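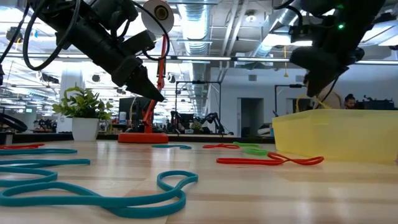 Surness Band Recovery Project
Progress report to the Bepari Fund, period ending May
Submitted by Daiane Vieira, Project Manager

1. Purpose of the report

This report covers the second period of the grant awarded for the recovery and reissue of elastic bands from offices, mail rooms and produce packers in the Grildale area. It sets out the work completed, the changes made to sorting, the position on spending, and the matters on which the Fund's guidance is requested.

2. Collection

Eleven sites now take part, compared with four at the close of the first period. Each site has been given a collection bag and a one-page sheet stating which bands can be accepted. Bands with metal clips or printed labels remain outside the scope of the grant and are returned to the site at the next pickup.

The pickup schedule was revised in May at the request of the two largest packers, whose bags were filling before the collection date. Both are now visited every other week. The remaining sites continue on a monthly schedule, and no complaints have been received about the change.

3. Sorting

Sorting is carried out by color first and by width second. Color is a fair guide to origin in this area, as most of the participating packers order the same color for the same product year after year. The wide bands are in greatest demand from the receiving schools and are given priority.

Bands are separated and laid singly on the wood before they are graded. Twists are easier to find this way, and a small tear at the fold is less likely to be missed. The red and orange bands have proved the most difficult to handle because they arrive tightly tangled, and they are kept together in a bin until time can be given to them.
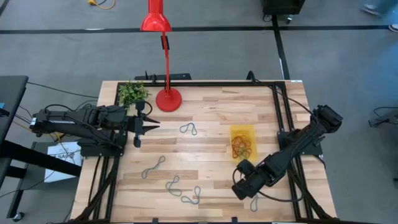 Blue-green bands on the workbench, with red and orange bands in the yellow bin.

Sadao Morikawa has prepared a written grading guide, which replaces the verbal instructions used in the first period. The guide recognizes three grades: reissue, craft use and discard. A band that stays twisted after being laid flat may still be reissued if the rubber is sound. This point was unclear in the earlier instructions, and usable bands were placed in the craft grade as a result.

Dark bands are to be graded separately. Several batches left marks on paper when tested, and they will not be offered to schools until the cause is known. A sample has been sent to Drellex, the supplier named by the packer concerned, and a reply is awaited.
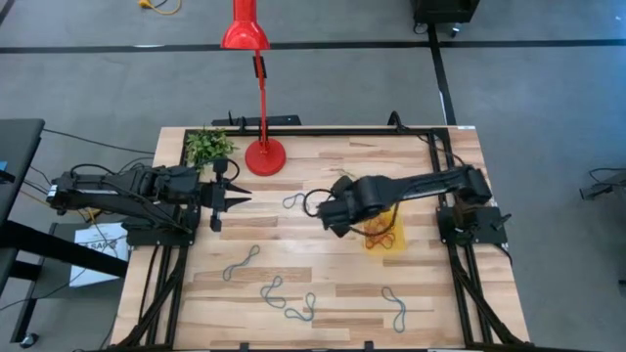 Gray-blue bands laid out on the striped tabletop, with a dark band on a yellow cloth.

4. Reissue

Bands were reissued in 44 packs during the period. Schools received the larger share and the Grildale library took the remainder for its mail desk. Two schools have asked for mixed-color packs. This can be met from present stock and will be offered to all recipients from the next period.

5. Spending

Spending is within the approved budget. An amount of $700 set aside for storage shelving has not been used, as the shelving was obtained at no charge from a participating office. Approval is requested to move this amount to the transport line, where the additional pickups have raised costs.

6. Matters for the Fund

The Fund is asked to approve the transfer described in section 5 and to confirm whether craft-grade bands may be supplied to groups outside Grildale. Copies of the grading guide and the revised pickup schedule are attached.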